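Home | Services | Lost Property | Opening Hours | FAQ | Contact

Lost Property and Unclaimed Items: Frequently Asked Questions

The Lost Property Office at Draltitden serves residents and visitors to all public buildings on the Estura site, including the library, the sports hall and the Hudari reading rooms. The answers on this page were last reviewed on 15th April.

Where is the office located?

The office is on the ground floor of the Yeon Building, next to the east entrance. Visitors should report to the counter and sign the register before being shown to the sorting room.

How soon will an item reach the office?

Items found in the Yeon Building are normally transferred by the end of the working day. Items found elsewhere on the site are collected once every morning and may take up to two working days to arrive. We ask that you allow for this before submitting a second inquiry.

How do I report a lost item?

Complete Form 63, available at the counter or by mail on request. The form asks for the place and approximate time of the loss and a description of the item. Please be as exact as you can. "Black bag" is of limited use to our staff; the size, the lining and the contents of a side pocket are of much greater use. Inquiries by telephone are accepted only from persons who are unable to attend or write.

How long are items kept?

Most items are kept for 10 weeks from the day they are entered in the register. The following exceptions apply.

Perishable food: disposed of on the day of receipt.
Dried or sealed food in jars and tins: 6 days.
Bank cards: returned to the issuing bank.
Passports and identity papers: passed to the relevant authority after 4 days.

Items received in November are kept until the office reopens after the winter closure, even where the usual period has ended.

What proof of ownership is required?

A form of photo identification is required in every case. For keys, the claimant must describe the number and type of keys on the ring, or bring a duplicate of at least one of them. For electronic devices, a receipt, a serial number or a demonstration of the passcode will be accepted. For items of low value, a clear written description is generally sufficient.

May another person collect an item for me?

Yes. The person collecting must bring a signed letter of authority and a copy of your identification, together with identification of their own. The office does not release keys to third parties.

How are small items sorted?

Small items are laid out on the sorting table and entered in the register one at a time. Each is then given a tag and placed in a numbered envelope or tray. Glass containers are set toward the back of the table and are stored upright. Cords are left attached to the items they arrived with.
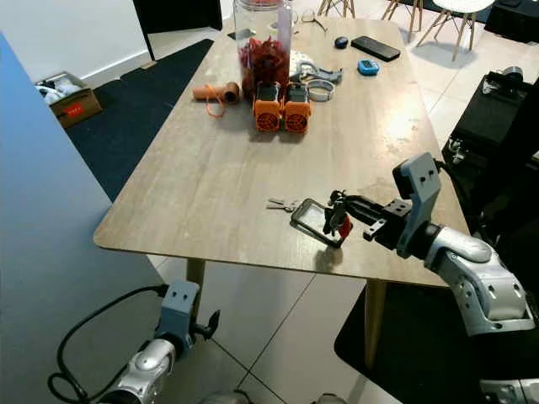 Keys are entered under their own heading and are moved to the locked cabinet as soon as they have been tagged. Tools, timers and other small equipment are listed by type and color – staff do not test equipment or replace batteries. Where the purpose of an item is unclear, it is recorded by its appearance only.

Is there a charge?

There is no charge for collection in person. Items returned by mail are sent at the owner's expense, and postage must be paid in advance. Glass and liquids cannot be mailed.

What happens to unclaimed items?

Usable items are offered to local charities. Keys are sent for metal recycling, and devices capable of storing personal data are destroyed by a licensed contractor.

Whom should I contact if I disagree with a decision?

Please write to Visitación Marín, Lost Property Supervisor, at the Yeon Building address, quoting the register number if you have one. The item in question will be held until a written reply has been issued.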